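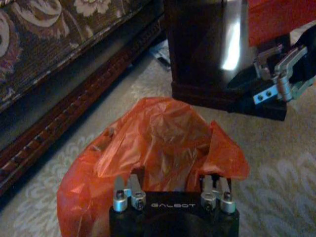

Translucent orange bag with its mouth open.

Household Film Collection Pilot, Donnelly District
Progress report, second period
Submitted by Marlene Girard, Ukow, Saturday, March 15, 2025

Status

Enrollment closed at 400 households on 9 collection routes. Seven routes are on a weekly schedule. The remaining two were moved to every other week after set-out rates stayed below the level given in the grant agreement.

Contamination

Paper labels and food residue remain the main causes of rejected material. Pastari, the contracted sorter, accepts a load when 70 percent of the sample by weight is clean polyethylene. Loads from the northern routes met this limit throughout the period. Loads from the southern routes did not — mixed laminates were the usual fault. A revised instruction card has been mailed to those addresses.

Equipment

The Somier baler was out of service for nine days pending a replacement hydraulic seal. Material was stored under cover and baled afterward. Storage costs were charged to the contingency line.

Budget

Spending is within plan except for hauling, where the fuel surcharge was raised. We request approval to move the unspent printing balance to hauling.

Next period

Resident survey, second sampling round and draft cost model, all due in June.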